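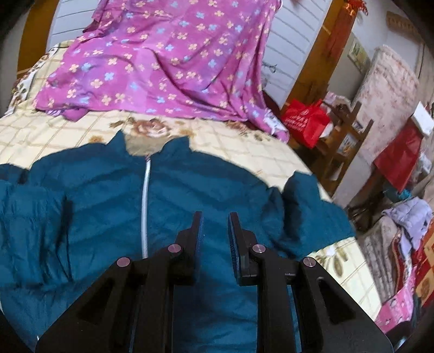
How to compare two hand-held grippers on soft, slippery clothing

If you have ever tried to choose between two sets of gripper fingers by squeezing a foam block on a workbench, you already know how little that tells you about clothes. Foam blocks behave themselves. A padded jacket slides, puffs up, traps air, catches on its own zipper, and then does something different the second time. So I want to walk you through the way I compare grippers on garments at home, slowly and with all the little fussy bits left in, since the fussy bits are where I lost most of my first month.

I do this on a bed. Ramil Mangubat taught me that one, and I resisted it for a long time, but a mattress gives a little under the fingertips and a table doesn't, and most of the clothes these tools will be asked to pick up are going to be on something that gives.

What you need

Two hand-held grippers that you want to compare. Mine are the Zikden and the Tornov, and everything below works just as well for one gripper with two sets of pads.
A camera mounted on the gripper, wide enough to keep both fingers in view.
A padded jacket with a full zipper and a collar that stands up.
A notebook, or a spreadsheet if you are tidier than I am.

Step one: lay out the jacket

Put it front side up with the zipper closed most of the way. Let the collar stand open by itself and please don't smooth everything flat. You want a few honest wrinkles, and you want the sleeves lying differently from each other, say one folded down along the body and the other bent outward. A sleeve along the side gives you a deep crease to pinch into, and a bent one gives you a bunched fold near the armhole, and grippers can be surprisingly good at one of these and hopeless at the other.

Leave the patterned sheet on the bed, too. I used to swap mine for a plain one, until Rosário Rocha pointed out that the footage then looked like nobody's bedroom. Flowers and grid lines under a dark jacket still leave a nice clear outline.

Step two: check the view before you grip anything

Hold the gripper over the chest of the jacket with the fingers open, and look at the picture from the camera. You should be able to see both pads and the fabric through the gap between them. Look at the zipper as well. If one of the fingers hides the stretch you mean to grab, come in from a slightly different angle now, while it costs you nothing.

Wide lenses bend the room and darken the corners. That's fine for this kind of comparison, but keep your target toward the middle, where the shapes are truer.

Step three: choose your grab points

I use 3, always in the same order: the edge of the stand-up collar, a quilted panel beside the zipper, and the fold where the sleeve meets the body. The collar is the kindest of them. The panel is the mean one – there's nothing to get hold of until the pads push some fabric up into a ridge, so go down gently, let the fingertips touch, and close slowly.

Step four: do your lifts

Do 30 lifts with the first gripper and 30 with the second, sharing them evenly among the grab points. Raise the jacket until the part you're holding is clear of the sheet, pause for a slow breath, and lower it again. Then lay the jacket back out before the next one. I know, I know. It's dull, and by the end you will be tempted to start from whatever heap it landed in, but a heap is much easier to grab than a spread-out jacket and it will flatter whichever gripper went second.

Write down one of four words for each lift: held, slipped, missed or snagged. Snagged means the zipper or a seam got caught in the linkage. Edgardo Marquez keeps a separate column for "held but ugly," and I've started doing that myself.

Step five: look at the pads

Wipe them with a dry cloth between grippers. Ridged pads pick up lint along the edges, and a linty pad slides on shiny fabric far sooner than you'd expect. My worst set of numbers in March came down to fuzz.

What I found with mine

The Tornov was the better of my two on the collar and the sleeve fold. The Zikden won on the quilted panel, where its softer closing let the fabric gather before the pads met. I still reach for the Zikden most days. If your jacket is thinner than mine, try the panel lifts first and see whether you get the same split.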